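Ok-hee Ryu runs the finishing room at Wovholm, a small workshop in Ellbridge that makes shelving and plant stands to order. She has been there ten years. We met in January, between two deliveries, and talked mostly about storage.

"When I started, everything lived on the bench," she says. "You had a job in front of you and the remains of the last three jobs behind it. I spent half the morning looking for fixings."

The first thing she changed was the bins. The old plastic ones cracked at the corners, and she wanted high sides so that small parts stayed in when a bin got knocked. Each one now holds the bars and fasteners for a single order and nothing else. There are 23 in use at the moment.

Does it matter if they get scratched? "No. They're grey and they're meant to be used. I wipe them out when they're grubby, but the marks don't come off and I've stopped trying."

Colour is a different matter. Customers choose their own, and a stand may have bars in two of them. Bars of one colour used to be kept together on a rack, which looked tidy and caused mistakes.

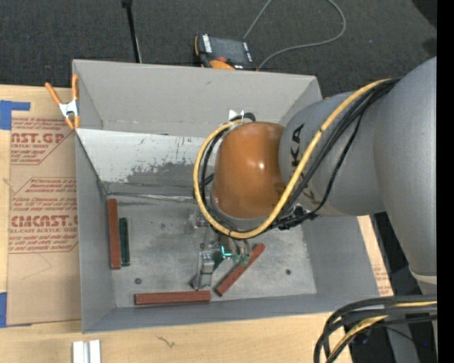
"Deepika Bhat did our packing then, and she asked for mixed bins," Ryu says. "She wanted the reds and the greens for an order in the same place, with the fasteners. I argued with her for six weeks. She was right, it's much quicker."

Her one remaining complaint is the benches. The tops are pale wood and show every spill of oil. She would like them covered before the Aguirre order starts, and is waiting for a price.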